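제목: Re: [집수리] 오래된 원목 문, Prullemar 오일로 다시 칠해 보신 분?
날짜: 2021년 11월 30일
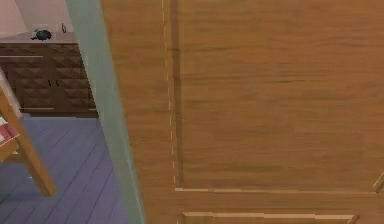
1. 먼저 인용부터

지난주에 올라온 글 가운데 제가 답하려는 부분만 남깁니다.

> 안녕하세요. 눈팅만 하다가 처음 글 올립니다.
> 부모님이 쓰시던 집에 들어와 살게 되었는데 방문이 전부 원목입니다.
> 니스가 군데군데 일어나서 겨울 되기 전에 손을 보려고 합니다.
> 알아보니 Prullemar 하드오일이 요즘 제일 평이 좋더라고요.
> 판매 페이지에는 "한 번 바르면 10년, 사포질 필요 없음, 기존 도막 위에 바로 시공"이라고
> 되어 있고 후기도 2,000개가 넘습니다. 별점도 거의 만점이고요.
> Brandberg 왁스랑 비교한 글도 봤는데 Prullemar 쪽이 압도적으로 좋다고 합니다.
> 문이 여러 짝이라 큰 통으로 사려고 하는데, 혹시 써 보신 분 계신가요?
> 그리고 문이 여름마다 뻑뻑해지는데 오일을 먹이면 이것도 해결된다고 들었습니다.
> 맞는 얘기인가요?

2. 후기 2,000개에 대해서

저는 후기 수를 별로 믿지 않습니다. 궁금해서 저녁에 판매 페이지를 열어 놓고 최신순으로 죽 내려 보았습니다. 글자로 된 내용이 있는 것을 세어 보니 1,382개였고, 나머지는 별점만 찍혀 있었습니다. 그 1,382개 중에 "배송 빨라요", "아직 안 써 봤지만 기대됩니다" 같은 것을 빼고 실제로 발라 봤다는 글이 204개 남았습니다. 바른 지 1년이 지났다는 글은 하나도 못 찾았습니다. 제품이 그 페이지에 올라온 게 올해 6월이니 당연한 일입니다.

그러면 "한 번 바르면 10년"이라는 말은 어디서 나온 걸까요. 판매처에 문의를 넣었더니 "제조사 자체 시험 결과"라는 답이 왔고, 시험 조건을 알려 달라고 다시 물었더니 답이 없습니다. 나쁜 제품이라는 뜻으로 드리는 말씀은 아닙니다. 저도 한 통 써 봤고 냄새는 확실히 적습니다. 다만 10년이라는 숫자는 저라면 없는 셈 치겠습니다.

비교 글도 한 번 더 보시기 바랍니다. Brandberg 왁스와 비교했다는 그 글 맨 아래에 회색 글씨로 제품을 제공받았다고 적혀 있습니다. 게다가 왁스와 하드오일은 하는 일이 달라서 같은 날 같은 판자에 바르고 물방울을 떨어뜨려 봐야 알 수 있는 게 많지 않습니다. 왁스가 물에 약한 건 누구나 아는 얘기고, 방문에 물 떨어뜨릴 일이 얼마나 있는지도 모르겠습니다.

3. 사포질이 필요 없다는 말

이 부분은 저도 꽤 강하게 의심하는 쪽입니다. 오일은 나무에 스며들어야 하는데 니스 도막이 살아 있으면 스며들 데가 없습니다. 기존 도막 위에 그냥 바르면 겉에서 끈적하게 남아 있다가 먼지만 붙습니다. 재작년에 제가 다른 회사 제품으로 딱 그 짓을 했습니다. 현관 쪽 신발장 문이었는데 닷새가 지나도 손자국이 남아서 결국 전부 벗겨 내고 다시 했습니다.

글에 니스가 "군데군데 일어났다"고 쓰셨는데, 그러면 남아 있는 부분이 더 문제입니다. 일어난 데는 오일을 먹고 안 일어난 데는 못 먹으니 얼룩이 집니다. 특히 홈이 있는 문은 홈 안쪽에 니스가 두껍게 고여 있는 경우가 많습니다. 판판한 데만 갈고 홈을 대충 넘기면 마른 뒤에 홈을 따라 색이 다르게 올라옵니다.

제가 하는 순서를 적어 둡니다. 정답이라고는 못 하겠습니다.

- 손잡이와 경첩을 떼고 문을 눕힙니다. 세워 놓고 하면 홈에 오일이 흘러 고입니다.
- 120방으로 도막을 걷어 내고 180방, 240방 순으로 올립니다. 하드오일은 240에서 멈춥니다. 판매 페이지에는 400방까지 올리라는 말도 있던데, 그렇게 하면 면이 너무 막혀서 덜 먹습니다.
- 홈은 사포를 접어서 손으로 합니다. 기계가 들어간다는 분들도 계시지만 저는 모서리를 뭉갠 적이 있어서 안 씁니다.
- 결 방향으로만 밉니다. 가로대와 세로대가 만나는 자리는 결이 꺾이니 마스킹 테이프로 한쪽을 막고 합니다.
- 먼지를 닦고 얇게 한 번, 20분 뒤에 남은 것을 천으로 전부 닦아 냅니다. 하루 두고 한 번 더.
- 오일 묻은 천은 물에 적셔서 펴 말립니다. 뭉쳐서 쓰레기통에 넣으면 저절로 불이 붙을 수 있습니다. 이건 의심하지 마시고 그대로 하세요.

참고로 저는 니스 제거제는 권하지 않습니다. Sárközi 것을 써 봤는데 도막은 잘 녹지만 중화를 제대로 안 하면 그 위에 오일이 안 마릅니다. 겨울에 환기하면서 쓰기도 고역이고요.

4. 여름에 뻑뻑해지는 문

오일을 먹이면 해결된다는 얘기는 이 목록에서도 몇 번 나왔는데, 볼 때마다 근거가 없었습니다. 나무는 습기를 먹으면 결의 직각 방향으로 늘어납니다. 오일이나 왁스는 그 속도를 조금 늦출 뿐이고, 장마가 한 달 가까이 이어지면 결국 비슷하게 불어납니다. 오히려 지금 붙어 있는 니스가 습기는 더 잘 막아 줄 겁니다. 니스를 벗기고 오일로 바꾸면 내년 여름에 더 뻑뻑해질 수도 있다는 말입니다.

돈 들이기 전에 확인해 보실 것이 있습니다. 먼저 경첩 나사입니다. 오래된 집은 위쪽 경첩 나사가 헐거워져서 문이 처지는 일이 흔하고, 처진 문은 습기와 상관없이 문틀에 닿습니다. 긴 나사로 바꾸기만 해도 끝나는 경우를 여럿 봤습니다. 다음은 문 위아래 마구리입니다. 옛날에 칠한 문은 보이는 데만 칠하고 마구리는 맨나무로 둔 것이 많은데, 습기는 거기로 제일 많이 들어갑니다. 문을 뗀 김에 마구리부터 막으세요. 저는 여기만큼은 오일 대신 니스를 씁니다.

대패질은 겨울에 하지 마시기 바랍니다. 지금은 나무가 말라 줄어 있어서 얼마나 깎아야 하는지 알 수가 없습니다. 여름에 닿는 자리를 연필로 표시해 두었다가 그때 조금씩 깎는 편이 낫습니다.

5. 그래서 살까 말까

큰 통은 말리고 싶습니다. 하드오일은 뚜껑을 열면 표면부터 굳기 시작해서 반년만 지나도 위에 껍질이 앉습니다. 제일 작은 통으로 한 짝만, 그것도 방 안쪽 면이나 창고 문처럼 망쳐도 되는 데부터 해 보세요. 한 달 써 보고 마음에 들면 그때 더 사도 늦지 않습니다.

그리고 문이 전부 나쁜 상태가 아니라면 꼭 오일로 갈아탈 이유가 있는지도 생각해 보시면 좋겠습니다. 니스가 일어난 부분만 갈아 내고 같은 계열 니스로 다시 올리는 방법도 있고, 값은 훨씬 쌉니다. 요즘은 무조건 오일이 자연스럽고 좋다고들 하는데 저는 그 유행도 절반쯤은 판매 페이지가 만든 것 같습니다.

Droriren에서 나온 수성 제품을 방문에 써 보신 분이 계시면 그쪽 얘기도 듣고 싶습니다. 단, 바른 지 두 해는 넘긴 것으로 부탁드립니다. 바른 날 저녁에 쓴 후기는 이제 충분히 읽었습니다.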